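Ticket 2598
Product: Radier table, light wood top
Category: Surface and finish
Status: Closed
Opened by: customer, Sterkthorpe

First message from customer

Hello. I bought the Radier table from the Furtado shop and I use it in our workroom for four months now. I have a problem with the surface and I do not know if it is damage or if it is normal, so I ask before I do something wrong.

When the light comes from the window side, a part of the table in the middle and to the right looks pale, almost white, and I can not see the grain very well there. On the upper left the wood looks more yellow. When I stand on the other side of the table I do not find the pale part at the same place. I cleaned the table two times with a damp cloth and dried it, and there was no change.

My questions are: is the finish worn away in this part, and do I have to put oil on it? I have a bottle of Wunix wood oil at home, but I did not use it yet.

Reply from support

Thank you for the clear message, and thank you for waiting with the oil. Please do not put it on the table before we know more.

It is good that you looked from the other side. A worn place stays where it is when you walk around the table. A reflection moves with you. Please do these checks and write the result for each one:

1. Close the curtain or wait until evening, and look at the same part with only the ceiling lamp on.
2. Pass your dry fingertips slowly from the yellow part to the pale part. Tell us if you feel a border, a rough place or something sticky.
3. Put one small drop of water on the pale part and one on the yellow part. Wait 2 minutes, then wipe both dry. Tell us if one of the places became darker.
4. Tell us which products were used on the table, also if it was only one time.

Please attach also one picture of the top, taken in daylight and with no cloth on it.

Message from customer

I made the checks. Sorry that it took some days, I wanted to do number 1 in the evening and also in the morning to be sure.

Check 1: with the curtain closed the pale part is gone. With the lamp there is another bright place, but smaller, and it is nearer to the wall. In the morning the pale part was back.

Check 2: I feel no border. It is smooth everywhere and it is not sticky.

Check 3: both drops stayed round on the top. After wiping I could not find the places again.

Check 4: only water, and one time a little dish soap in water. No polish and no spray.

The picture is attached. It shows the middle of the table in the daytime.

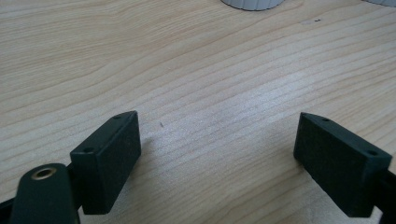

Attachment 1: table top in daylight, bright area at center and right.

I have one more question about it. The grain has darker lines and lighter lines, and on the left they start to bend and go up to the right. In the shop the table on display had lines that were more straight. Is mine from a different kind of wood, or is it only a different piece?

Reply from support

Thank you, this is very helpful.

From your checks the finish is in order. The bright area goes away when the curtain is closed, and this tells us that it is light from the window on the finish. The two drops stayed round, so the surface is closed and water does not go in. In your picture we also see the sheen over the center and right, and the fine grain is harder to see in that part. We can not judge the finish from a picture only, but together with your checks we are satisfied.

About the more yellow color on the upper left: light from a window is often not the same over a whole table, and a picture can make the difference stronger. If you still see the yellow part in the evening with the lamp, please write to us again.

About the grain: every top has its own pattern. Curved lines with tan and cream color are normal for this model and not a fault. The display table was another piece of the same wood.

Please do not use the Wunix oil. This top is already sealed, so the oil would stay on the surface and could become sticky. A soft cloth with clean water is enough for normal days. For a greasy mark you can use a little dish soap in warm water, up to 40 degrees Celsius, and dry it after in the direction of the grain.

If the reflection disturbs you when you work, you can turn the table a quarter turn, or hang a thin curtain - both will make it weaker.

Message from customer

Thank you for the explanation. I looked again in the evening and the yellow part is not there with the lamp, the color is the same on both sides. I turned the table with the short side to the window and it is better now for reading.

I will give the oil to my brother, who has an old garden bench. From my side you can close the ticket.

Internal note

Cause: reflection of window light on sealed top. No defect. No replacement and no visit needed. Care instructions given in the second reply. The care sheet in the Furtado shop should say more clearly that the Radier top must not be oiled, this is the second ticket about it since July. Sent to the product page team.

Ticket closed.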